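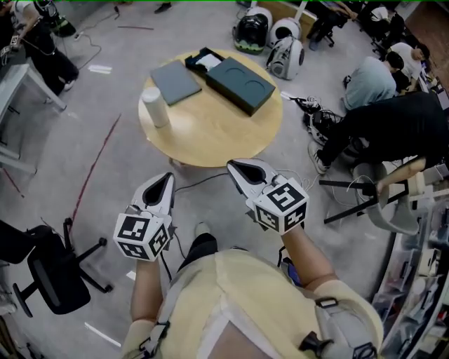
Date: 31/05/2022
From: Miroslava Hnatiuk
Subject: Re: Viletti demo day, what was shown?

Bouchra Younis wrote:
> I missed the open day at Viletti. Did they run the
> hand-held grippers live, or was it slides again? Also,
> do the cubes get tracked from outside or from the
> other gripper? We have to decide on Skistum before
> October.

Live, no slides. People wore backpack units and worked with the grippers on ordinary objects. The station I spent the most time at was a round table with a tray, a white cylinder and a flat gray panel on it. Visitors could stand close enough to see the fingers.

On the cubes: each has square black-and-white markers on its faces. I asked whether the other gripper's camera does the tracking and was told that it helps when both tools are in view, but the pose estimate does not depend on it. I did not get an error figure. They quoted a marker detection range and then withdrew it, so I am leaving it out.
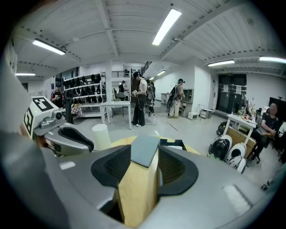 Session length is capped at 5 minutes per operator, then the log is closed and checked. The set they are building at the Barrera site stands at 509 sessions; the target is 2000. Sessions with a dropped video stream are thrown out whole – no partial recovery. I think that is wasteful, but it keeps the timestamps simple.

The soft fingers are ribbed on the inner face. Replacement takes one screw, per the handout. Cable strain at the wrist was the complaint I heard most from operators, and Tinis has the same problem with its own rig. 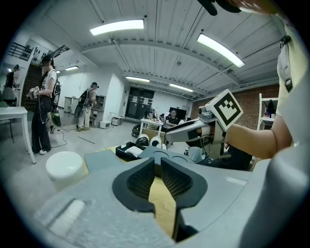
Ribbed fingers at the round table station, second gripper at right.

For Skistum I would ask for a 7-day loan before we commit. The handout is on paper only; I can scan it if anyone wants it.

Miroslava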